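9th July
By the Semwal press desk

Semwal Opens Bookings for Drakstead River Walks, With New Lodge at Wenirari

Semwal, the small-group travel company, has opened bookings for its first season of guided river walks in the Drakstead valley. The walks run for seven nights and finish at Wenirari, a new lodge on the upper bank of the Estum that the company has built to replace its old seasonal camp downstream.

Guests will walk on five of the seven days. The full route is 52 miles, divided so that the longest day comes in the middle of the week, when most people have found their pace. Luggage is moved by road each morning and is in the room by the time walkers arrive. Guests carry a day pack only, with water, a rain jacket and whatever they want to eat between breakfast and the picnic stop.

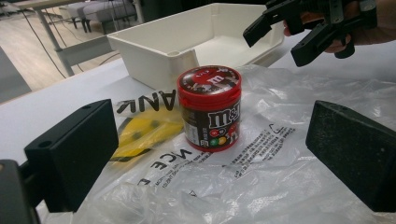 Food on the walks has been planned again from the beginning. Breakfast and dinner are cooked at each stop, and lunch is carried by the guides and laid out at a fixed point on the river, usually in shade. Guests on the trial walks in May asked for more to eat in the late morning, so a snack bag is now handed out before each start. It holds fruit, nuts and something sweet, and guests are welcome to bring their own favorites as well. A tube of M&M's with a lid, like the one standing on the plastic bag, is easier to manage on a trail than a paper packet that has to be finished once it is open. Guests with allergies should tell the booking office at least three weeks before they travel so that the kitchens can order what they need.

The first two nights are spent at the Drakstead guesthouse, at the foot of the valley. The first day is kept free for arrivals. There is a short walk in the late afternoon for anyone who wants it, followed by dinner and a talk from the lead guide on the route, the weather and the river crossings. The second day is a loop through the water meadows that returns to the same beds, so nobody has to pack on their first morning.

From there the walk follows the Estum upstream. The path is level for most of the third day and then climbs into woodland. The third and fourth nights are spent at two farm stays, both with hot showers and shared sitting rooms. Rooms at the farms are simple and some have low ceilings. Single rooms are limited at these stops and are given in order of booking.
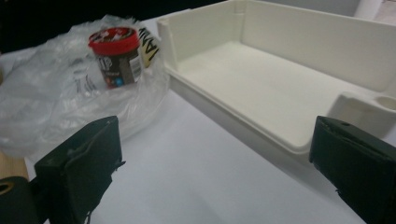 Candy and a plastic tray on a white tabletop.

Wenirari is reached on the fifth afternoon. The lodge has three buildings set back from the river, with a dining room in the middle one and bedrooms on either side. All bedrooms face the water. Each has its own bathroom, a writing table, a ceiling fan and a covered porch wide enough for two chairs. There is no television in the rooms. Wireless internet works in the dining room and on the terrace, but is slow in the evenings.

Guests stay three nights at Wenirari. The sixth day is a guided walk to the upper gorge and back, and the last full day is left open. Choices for that day include birdwatching from the hide below the lodge, a half-day canoe trip with a river guide, or staying put. Canoe trips depend on the level of the Estum and may be canceled on the morning itself. When that happens the canoe fee is returned in full.
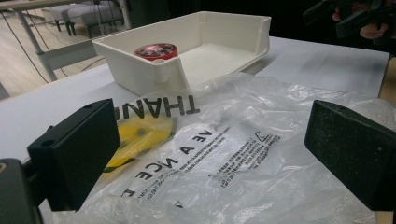
The river can also change the walking route. There are two crossings on the fourth day, and after heavy rain the lower one is closed. In that case the group takes the ridge path, which is longer and steeper and reaches the farm later in the day. Guides carry radios and check the level with the lodge every morning before setting out. Semwal does not run the walk in reverse, and does not move groups past a closed crossing by boat.

The walks are suited to people who are used to a full day on their feet. No climbing is involved. The ground is stony in the gorge and muddy in the meadows after rain, and boots with ankle support are needed for both. Walking poles can be borrowed at the Drakstead guesthouse at no charge. The minimum age is 12 on regular departures. Families with younger children can ask about a private departure, which follows the same route with shorter days and one transfer by road.

A total of 93 places is available for the first season. Groups are kept small and each has two guides, one at the front and one at the back. A departure that does not fill is still run once it has been confirmed in writing. Semwal will confirm or cancel each departure no later than six weeks before the start date, and guests are asked not to buy flights until they have heard.

The price covers all nights, all meals from the first dinner to the last breakfast, guiding, luggage transfers and the road transfer from Wenirari back to Drakstead at the end. It does not cover travel to Drakstead, insurance, alcoholic drinks, the canoe trip or tips. Guests must hold travel insurance that includes walking in remote areas, and will be asked for the policy number before the final payment.

A deposit is taken at the time of booking, with the balance due eight weeks before departure. Guests who had booked at the old Estum camp for this season have been contacted and offered the same dates at Wenirari at the price they first agreed to - or a refund, if they would prefer one. The old camp will not reopen. Its tent platforms have been removed and the ground is being left to grow back.

Travel agents can request rate sheets, room plans and the day-by-day route notes from the Semwal trade desk. Visits to Wenirari for agents and travel writers can be arranged outside the main departure dates, for a maximum stay of two nights. Requests should give a first and second choice of dates.

Last updated: route notes and cancellation terms revised after first release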